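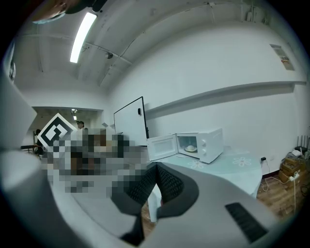
3 min read

Student robotics clubs should spend their first semester on chores. I mean the small, boring ones, like opening a microwave, getting a plate in or out of it, and shutting the door again. I have advised the club at Cosel for four years, and for three of them we did what most clubs do. We built a machine for the regional competition, drove it around a taped field for two and a half minutes, and took it apart in the spring.

Last fall Shuk-fan Liao, then a sophomore, asked why we never worked on anything a person would want done at home. I didn't have a good answer. We skipped the competition and bought a secondhand microwave.

The work now is mostly demonstrations. A student holds the gripper by hand and does the task with it while it records. Then they reset everything and do it again. The goal for the year is 1000 usable recordings. As of this week we have 713. Some parents have asked me whether this counts as robotics, and I understand why they ask. There are no wheels on anything. From the doorway it looks like a teenager heating up lunch very slowly.

I think it counts more than what we did before. In the competition years, two or three students did the design and the coding, and everybody else cut aluminum or ran the bake sale. Anyone can pick up the gripper. The quiet kids have turned out to be the best at it, since the job rewards steady hands and patience. A ninth grader who never touched the old drivetrain has more clean recordings than I do.

It also teaches them how hard ordinary things are. A microwave door has a range of angles where it helps you and a range where it gets in your way. A plate with food on it tips if you grab it by the rim and hurry. You can read that in a textbook and nod. After thirty tries in one afternoon you know it in your wrist, and you start asking better questions about what a machine would need in order to do the same.

There are fair arguments on the other side. Competitions give students a deadline and a crowd, and a recording session gives them neither. Attendance dipped in November and I don't blame the kids who left. College applications are easier to write when there is a trophy in them. And the data has to be checked, file by file, by someone. On Thursdays that is usually me -- with coffee.

The money is closer than you might guess. Our last competition season cost $900 in entry fees before we bought a single motor. The microwave was $30. The gripper was the big expense, and a grant from the Hodberg fund covered it, so I can't pretend any school could copy us tomorrow. A school could start with a pair of kitchen tongs and a phone, though, and learn a good part of the same lesson.

I am not asking anyone to cancel their season. The club at Randska does both and seems to manage. But if you run a club, and half your members are standing around on build nights, give them a plate and a door and see what they do with it.

Posted February 9, 2026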